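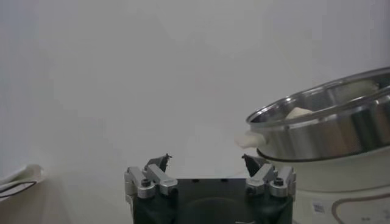 About Barkport

Hi, I'm Iker Bermúdez, and I find offices for people who would much prefer to be doing something else (which is most people, I think!). I started Barkport after signing a terrible lease of my own on Pacheco Street – 3667 square feet, no parking, and a freight elevator I paid for and never once used.

These days I only work for tenants, mostly in Gornholm and out toward Prornberg, on spaces from 800 square feet up. I'll walk buildings with you, read the boring pages about operating costs, and argue with the landlord over who pays for the carpet.

Our own place is Suite 253, and we share the kitchen with 3 other firms, so bring a mug if you're picky. Come by any Monday before noon, or just call – I usually pick up.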